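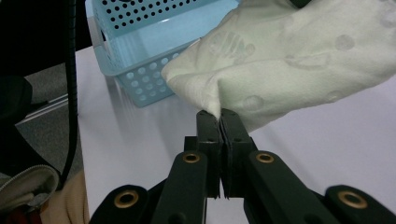
Betancur Linen Service to Open Second Laundry Plant in Zusach Building

FOR IMMEDIATE RELEASE

10 Jun 2020 - Betancur Linen Service will open a second laundry plant this summer in the former Zusach furniture building on the east side of town. The company has signed a long-term lease on the building and started moving equipment in last week.

The new plant will handle table linen, napkins, kitchen towels and aprons for restaurants, hotels and catering halls. The existing plant on Mill Street will go on washing bed sheets, bath towels and uniforms. Until now all of this work has been done under one roof, with table linen run mostly at night.

Betancur currently serves 202 business customers. All of them will keep the same account numbers, drivers and billing dates after the move. Customers who send both table linen and bed linen will get one combined delivery, as they do today, and one invoice.

"We ran out of floor," said Beverley Harawira, general manager of Betancur Linen Service. "The night crew had carts parked in the hallway and outside the break room. We looked at adding on to Mill Street and the lot is too narrow. The Zusach building was already zoned for it, and the loading dock is better than ours."

The lease was agreed in April. Work on the drains and the electrical service began soon after, and the city has signed off on both. The last inspection, for the boiler, is still to come. Betancur will announce an exact opening date once the boiler has passed.

Equipment

The Zusach plant will start with 3 washer-extractors and a matching line of dryers, all supplied by Eltero. Two flatwork ironers are being moved over from Mill Street, where they will be replaced by a wider model suited to king-size sheets. Eltero will also install the water softening system and train the maintenance crew.

Hot water from the rinse cycle will be run through a heat exchanger before it goes to the drain. Betancur put a smaller version of the same setup in at Mill Street some years ago and has kept it in use since. The company will report gas and water use for both plants in its yearly letter to customers.

Sorting and tracking will be done with software from Flarnis. Each bag will be scanned when it comes off the truck and again when it is packed to go back. Customers will be able to look up a bag by its tag number. The software does not track single napkins or towels, and Betancur has no plans to add that.

Stained and torn linen

A separate room at the new plant will be set aside for stain treatment and mending. At present this work is done at a bench next to the folding tables, and rush orders often push it to the next day.

Linen that cannot be brought back to table standard will be offered to the customer first. If the customer does not want it, pieces in good enough shape will be cut down and sold as cleaning cloths. Betancur sold cut cloths from the Mill Street front desk for years and stopped when storage ran short. The sale will start again at the Zusach building, in bundles sorted by color.

"People still call and ask for the rag bundles," Harawira said. "Painters, mostly, and a couple of auto shops. It's not a big part of the business but it keeps good cotton out of the dumpster." 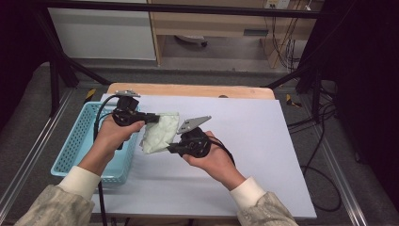

Jobs and hours

Betancur expects to fill positions on two day shifts at the Zusach plant. Openings include washroom operators, ironer feeders and folders, one maintenance mechanic and two route drivers. Current employees had first pick of the new shifts, and most of the table linen night crew chose to move to days.

Mill Street will stop running a regular night shift when the new plant opens. A short evening shift will stay in place for hotel work on weekends. No jobs are being cut.

Applications can be picked up at the Mill Street office on weekdays or requested by phone. Applicants for the driver positions need a clean driving record and must be able to lift loaded bags. Training for all plant positions is paid.

Work areas at both plants have been laid out to give employees more space between stations. Soiled and clean linen will be kept in separate rooms with separate doors - a layout Mill Street already uses for uniforms - and carts will be washed down before going back out on the trucks.

Changes for customers

Most customers will see no change to their pickup day. Restaurants on the two north routes may see trucks arrive earlier in the morning, and drivers will let them know ahead of time. The order cutoff for table linen will move to 4 p.m. the day before delivery.

Prices will not change as a result of the move. Customers who put their service on hold this spring may restart it at any time with no restart fee. Minimum weekly orders have been set aside for restaurants and catering halls through the end of the year.

Customers who have their own linen washed, as opposed to renting, should check that every bag still has a readable tag before the changeover. New tags are free and can be had from any driver.

The public will be invited to an open house at the Zusach building once visits can be held. A date has not been set.

About Betancur Linen Service

Betancur Linen Service is a family-owned commercial laundry that rents, washes and delivers linen and uniforms. It also washes customer-owned goods. Its main office is on Mill Street.

Media contact:
Beverley Harawira, General Manager
Betancur Linen Service, Mill Street office, extension 400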